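Preguntas frecuentes sobre telas de malla y visillos

Respuestas del taller de Rolik a las consultas que más nos llegan por correo. Si la suya no aparece, escriba a Rima Aoun, que lleva la atención de encargos a medida.

¿Cómo lavo una tela de malla fina?
A mano o en lavadora con programa para prendas delicadas, agua fría y centrifugado corto. Métala en una bolsa de lavado cerrada; los corchetes y cremalleras de otras prendas enganchan el hilo con facilidad. No use lejía ni siquiera en las blancas.

¿Puedo meterla en la secadora?
No. Tiéndala extendida, a la sombra, sin pinzas en el borde. Las pinzas dejan marca en el tejido abierto.

¿Se plancha?
Casi nunca hace falta. Si quedan arrugas después de colgarla, plancha a temperatura mínima con un paño de algodón encima y sin vapor directo.

¿Cómo la doblo para guardarla?
Sobre una mesa lisa y despejada, con la tela en dos capas y el dobladillo hacia usted. Alise desde el centro hacia fuera con la mano plana y doble otra vez en el mismo sentido.

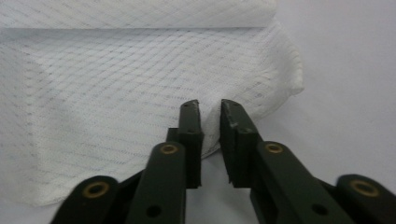 El dobladillo es lo que más dudas provoca al doblar. En las telas ligeras el borde tiende a enrollarse y, si se guarda así, la marca tarda en irse. Conviene coger un pellizco pequeño justo por encima de la costura, como el que se ve en la tela blanca de rombos, y estirar con suavidad hacia fuera hasta que el borde quede plano. Tire siempre de la parte cosida – la malla suelta se deforma. El dibujo sirve de guía: donde los rombos aparecen apretados o torcidos, todavía hay un pliegue por deshacer.

¿Doblada o enrollada?
Para menos de una temporada, doblada. Para más tiempo, enrollada en un tubo de cartón con papel de seda sin ácido. Los modelos Bumel se entregan ya enrollados y se pueden devolver al mismo tubo.

¿Qué hago si se ha enganchado un hilo?
No lo corte. Pase una aguja de punta redonda por el revés y reparta el hilo sobrante entre los huecos vecinos. Si la malla se ha abierto más de 3 cm, mándenos una foto y le diremos si tiene arreglo.

¿Puedo acortarla en casa?
Sí, con aguja fina y puntada larga. Deje 12 cm de margen y lave la tela antes de cortar, por si encoge. Un papel fino debajo ayuda a que no se la trague la máquina; se arranca al terminar. El bajo del modelo Després lleva doble vuelta y hay que descoserlo entero antes de marcar la nueva altura.

¿Qué ancho necesito para una ventana?
El doble del ancho de la barra si quiere caída con pliegues. Para un panel liso basta el ancho exacto más los dobladillos laterales.

¿Hacen encargos a medida?
Sí, en malla blanca y cruda. El pedido mínimo es un paño. Los encargos recibidos en julio se sirven por orden de entrada, igual que el resto del año.

¿Venden retales?
Solo en la tienda de Osbridge. El surtido cambia cada semana y no se reserva por teléfono.

Página revisada el viernes 11 de agosto.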